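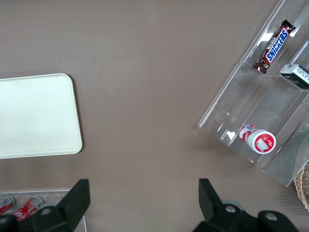 Wrist view, snack table, second session. Rack with the Snickers on the right, tray on the left.

To: the list
Subject: Re: Open day at Skorkthorpe, anyone going?

I went on Saturday, so I can answer most of this. The earlier message is quoted in pieces below with my answers under each one.

> Is it worth the drive from Eminstead? The notice only says
> "demonstrations all day" and I don't want to sit through slides.

There were slides, but only in the first half hour, and you could skip them. The rest was hands-on or close to it. I got there at 9:30 and left after the second afternoon session. The hall is at the back of the building, past the loading doors, and the signs for it stop at the front desk. Ask there.

Parking was free. Lunch was sandwiches and ran out early.

> Which arms did they have running? Last time it was one arm
> moving foam blocks and a second one that was down all day.

They had 3 stations going. One was palletizing, with the usual cartons. One was the Marchand cell behind a fence, sorting machined parts. The third was the snack table, and that is the one I would go back for. Everyone was allowed to stand close to it, and the wrist camera was up on a monitor so you could see what the arm was looking at. The picture at the top is from that monitor feed.

The table was set up with ordinary store goods. There was a clear acrylic rack in steps with thin dividers, and a clear bin with red soda cans in it. The cream tray was where things were supposed to end up. The software is called Sadar and the people running it said it was still at an early stage. You pick an item from a list on a laptop and the arm goes for it.

> Does it really cope with clear plastic? We have given up on
> that at our place and paint everything gray.

Some of the time. This was the main thing I wanted to see too. I asked for the candy bar 6 times over the day. It got the bar out of the rack and onto the tray on 4 of those. One of the misses was a finger landing on a divider, and the arm backed off by itself. On the other one it closed next to the bar and came up with nothing. They did not hide either one or try to talk over it, and they reset and ran it again.

The red and white cylinder lying on its side in the lower part of the rack was harder. I only saw that tried twice, and neither went well. The operator said that glare off the rack was throwing off the depth reading. They had turned off one bank of ceiling lights before lunch and he thought that had helped, but he had no numbers on it.

The cans were easier, even though the bin is clear as well. My guess is that the arm gets enough of the can itself to work with and can ignore the walls.

> What are they using for fingers? Is it anything we could make
> ourselves?

Plain black two-finger gripper, angled jaws that taper down to a flat squared tip. You can make out the shape in the picture, though the fingers are out of focus. I asked if they had pads on the inside faces and was told they swap between two kinds. I did not get the material. They offered to send drawings to anybody who wrote down an address, and I did, so I will pass them on to the list if they turn up.

> Any idea of cost?

The only figure I came away with was 760 dollars for a set of spare fingers with mounting hardware, which seemed high to me. Nobody would quote on the software. The Marchand people had a price sheet but it was only for the fenced cell and I did not take one.

> Are they doing it again?

February, they said, with the same three stations and possibly a mobile base. No day set. If you do go, get to the snack table early. By 2 the line was long enough that they were allowing one pick per person, and you learn a lot more from watching the same pick several times over.

I have room for two more in the car from Eminstead if the date suits me. Reply off list about that.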